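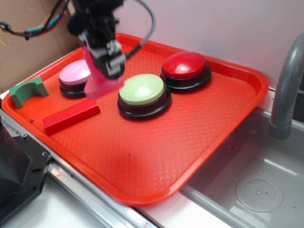

FOR IMMEDIATE RELEASE
18 July 2022

Oltside opens the Malý Loop, a slow driving route for people who say they like slow driving routes

OLTSIDE – Sosa Touring has opened bookings for the Malý Loop, a self-drive tour of 300 miles through the hills, market towns and river villages behind Oltside. The trip takes 14 days. It could be done in two, and the company has had letters from people who did it in two and wished to complain about the scenery.

Travelers pick up a small car at the Oltside railroad station and hand it back at the same counter two weeks later. In between they follow the Malý valley upstream, cross the pass at Nevix, and come home along the lake road. The longest day's drive is 41 miles. The shortest is four, from the lower village to the upper one, and most guests spend the afternoon looking back at where they had lunch.

The route has been put together from notes kept over many summers by the company's own staff, who disagree about nearly everything except the bakery in Nevix. Where they could not agree, both opinions have been printed. The guidebook therefore describes the abbey at the head of the valley as "the high point of the tour" on one page and "closed" on the next. Both are true, depending on the hour.

Nights are spent in family hotels and farmhouses, with one stop in a former customs house on the Nevix pass. The customs house has thick walls, a fine view and a staircase that was built for smaller officials. Guests with large suitcases are advised to leave them in the car. Breakfast is included everywhere. Dinner is included on the pass, where the only other choice is the vending machine at the gas station.
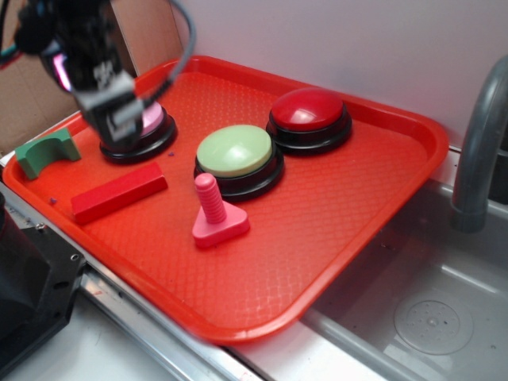 Push buttons with green, red and pink tops on a serving tray.

The high point of the loop, in the strict sense, is the Nevix pass at 3,271 feet. The road up is paved, two lanes wide for most of its length, and shared with cyclists who will be going faster than expected on the way down. Snow closes it in winter. In July the main obstacle is cows, who have the right of way by custom and by weight.

Below the pass the country changes. The stone houses give way to timber ones, the cheese gets softer and the road signs get longer. The tour allows three nights on the lake, where there is a ferry, a castle with half a roof and a swimming beach made of pebbles the size of bread rolls. Bring shoes you don't mind getting wet. The castle has a museum of local weights and measures that takes twenty minutes to see, or an hour and a half if the guide learns that you are interested.

Anyone hoping for nightlife should know that the liveliest place on the route is the lower village on market day, and that it is over by noon. Several of the restaurants close between two and seven. A few close for the whole month without putting up a sign. The guidebook lists the ones that have been reliable so far – a short list, printed in large type.

Sosa Touring does not provide a satellite navigation unit. Guests are given a folding map, a page of written directions for each day and a phone number that is answered during office hours. Guests may of course use their own phones, which work well in Oltside, fairly well on the lake and hardly at all in the upper valley. The written directions have been tested by couples who were still speaking to each other at the end of the day, although one pair needed a second run at the Malý bridge.

Prices start at 170 euros per person per night, based on two people sharing a room and a car. That covers lodging, breakfast, the rental car, the ferry and admission to the castle. Fuel, lunches and anything bought at the pottery in the upper village are extra. The pottery will ship overseas. Past guests suggest asking what shipping costs before falling in love with the soup tureen.

Departures run through the end of the fall, weather on the pass permitting. If the pass closes early, the tour goes around it by the old mill road, adding an hour to the drive and a second visit to the bakery. There have been no complaints about this so far.

Brochures, sample directions and a full list of hotels can be had from the Sosa Touring office at Oltside station, next to the luggage counter. The office is open mornings and late afternoons. Press inquiries are welcome at the same window, and writers who would like to drive the loop are asked to allow the full two weeks.

– Ends –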